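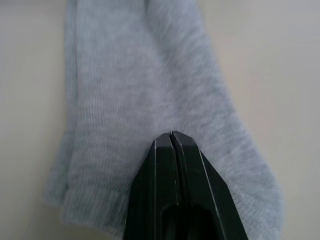
Closed fingertips on a grey ribbed sock

Print | E-mail this message

Dear Mr Makhubela,

Bovcombe can release 2,000 pounds in this financial year — fingertips only. The second arm must wait.

Awuor Kinyua
31 March 2023

> The Flovano quotation is for 60 fingertips. May we also plan for
> a second arm?
> Thabiso Makhubela 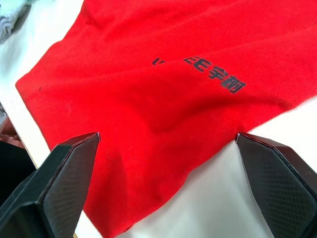

Textured finger pads either side of a red knit garment

Please confirm the pad type with Flovano before ordering.

This site uses cookies. Accept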